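Costomton Workspace Refit
Progress Report to the Papadopoulos Fund
Submitted by Gülizar Uysal, Project Lead
28 Apr 2025

1. Summary

This report covers work on the Costomton workspace from January to the date above. The room has been in regular use throughout the period. Lighting and overhead work are complete, storage is partly complete, and the window side of the room remains to be finished. Spending to date stands at 59 percent of the award. No change to the end date is requested.

2. Lighting and ceiling

The original proposal included a suspended ceiling. Following the survey by Hrvoje Stoyanova, this item was withdrawn and the beams and ductwork were left exposed and painted white. The decision kept the full height of the room and allows the ventilation to be serviced without removing panels. The savings were moved to the lighting budget with the Fund's written agreement.

Linear fluorescent fixtures were retained. Henis, the electrical contractor, replaced worn ballasts and rewired the switching so that the window side and the inner side can be controlled separately. The contractor was on site for nine working days against a planned seven. The additional days were absorbed in the fixed price.

Users had reported uneven light on the work surfaces before the refit. Radka Perić repeated the light readings after the work was signed off, and all positions now meet the level set out in the proposal. Her readings are held with the project records and can be supplied on request.

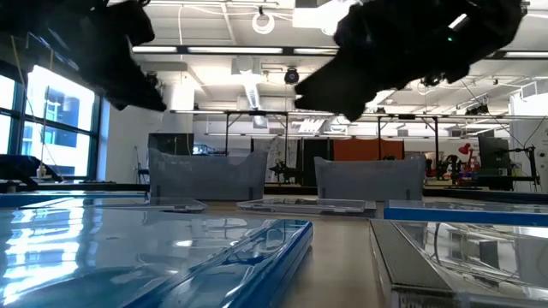
3. Storage

Storage was the item most often raised by users in the January consultation, to which 16 people replied. The main complaint was that small parts and consumables were kept in closed cartons, and that time was lost opening and relabeling them. Translucent gray bins with a dipped front edge were selected in place of cartons. The contents can be reached from the front, and the bins can be lifted out for cleaning.

The bins were supplied by Stateo. The first delivery has been accepted and put into use. The second is expected next month. Dragica Tomić is preparing a common labeling scheme and will issue it to all users before the second delivery arrives.

4. Window side and partitions

The large windows give good daylight but also cause glare in the afternoon. Two quotations for blinds have been received and a third is awaited. Until a supplier is appointed, users have been asked to keep the sill area clear of liquids and loose items. Compliance has been mixed, and a reminder will be sent.

Black curtains have been hung to divide part of the room when required. They are considered adequate for the present purpose and no fixed partition is proposed.

5. Matters outstanding

Overhead cable runs need further attention. Several cables still hang lower than the project team considers acceptable, and Spyros Matić has been asked to agree a permanent route with the building office. The cost is expected to fall within the contingency.

Seating has not yet been addressed. The chairs in the room predate the project and vary in height and condition. A modest order will be placed once the cost of the blinds is known.

6. Request to the Fund

The Fund is asked to note the progress described above and to release the second installment under the terms of the award. Invoices and the signed completion certificate for the electrical work are attached separately.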